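Translation Prizes Should Pay the Translator First

Every July the Falenbridge Prize goes to a novel in translation, and every July the publisher gets the larger check. I think that is backwards.

Last year Nii Tsikata took home 1,000 dollars for a book that cost him three years. His publisher, Broline, received four times as much and spent it on a reprint. There was nothing improper in this. The rules allow it – they were written when small presses could barely cover their printing.

Presses still struggle, and I would not cut them out. But a reprint earns money later. A translator paid a flat fee usually sees nothing more. 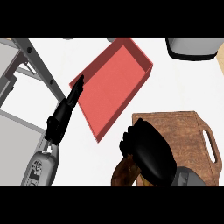 An even split would be a fair start, and the judges could adopt it before the next call for entries.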